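Fagerlund Canteen, Skolness Site
Drinks Station Checklist: Arm Cell and Shared Counter
February round, completed before the 11:00 service

Marks used: OK, ACTION, N/A. Comments are to be written by the person who did the check, on the same shift.

Section A. Before power-on

A1. Emergency stop tested from the staff side. OK
A2. Emergency stop tested from the till side. ACTION
Comment: Button works but the reset needs two attempts. Reported to Nundholm under the service contract. Station may run with the staff side button manned.

A3. Base bolts checked against paint marks. OK
A4. Cable along the arm free of pinch points through full travel. OK
Comment: Slack at the wrist is needed for the pour. Do not tie it tighter. This was done last fall and the connector had to be replaced.

A5. Gripper fingers wiped and pads inspected. OK
Comment: Replace pads at 200 hours or at first visible split. Syrup residue shortens this. Morning shift now wipes at every bottle change, which adds to the workload and was not in the original staffing plan.

Section B. Counter layout

B1. Bottles, trays and bowls in their taught positions. OK
B2. Hand tools kept on the cutting board when not in use. OK
B3. Fruit stock placed to the right of the board. OK
Comment: Layout is fixed because the arm program depends on it. Two left-handed staff have asked for a mirrored layout. Memesden quoted 9 working days for a second program. Decision is with site management. Until then those staff may swap to the tray line on request, without loss of hours.
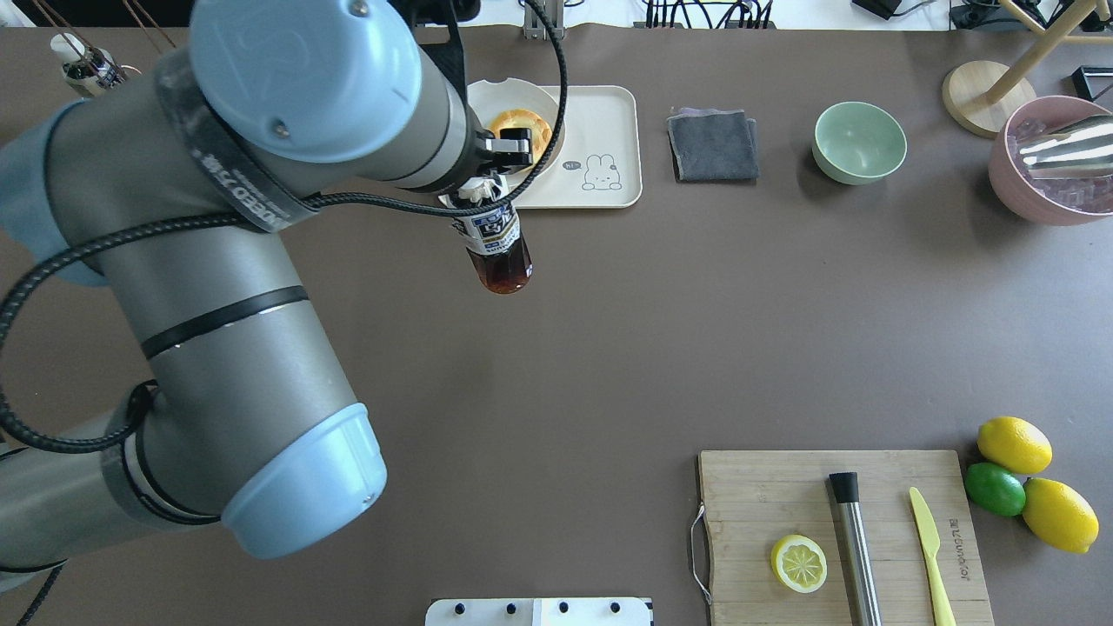

B4. Staff able to reach ice and garnish without entering the arm's path. ACTION
Comment: Possible for most staff. Shorter staff lean over the board to reach the far bowls. Lower the arm speed to the shared setting whenever a person is at the counter. Do not rely on the pause between drinks as a safe window.

Section C. Food safety

C1. Scoop and bowls washed at start of shift. OK
C2. Cut fruit discarded after 3 hours. OK
C3. Bottle labels legible, opening date written on cap. ACTION
Comment: Date missing on one bottle. Before the arm was installed, the person pouring read the label each time. That check no longer happens during service, so it has been moved to the bottle change and needs a signature.

C4. Spills under the arm cleaned with the drive off. OK

Section D. People and tasks

D1. All staff on shift trained in restart after a stop. ACTION
Comment: Evening shift has one trained person. If that person is on break, the station stays down and drinks are poured by hand. Train a second person before the next round.

D2. Manual pouring practiced at least once per month. OK
Comment: Speed has dropped among newer staff, who have mostly loaded and garnished. Keep the monthly session and do not cancel it for busy periods.

D3. Task rotation followed. OK
Comment: Wrist complaints from pouring are down. Complaints about standing in one place are up. A floor mat has been ordered. Rotation between loading, garnish and till stays at one hour.

D4. Stoppage log filled in. OK
Comment: Most entries are misplaced bottles. Write the cause, not the name of the person.

Open actions: A2, B4, C3, D1. Carry forward to the next sheet until signed off by the shift lead.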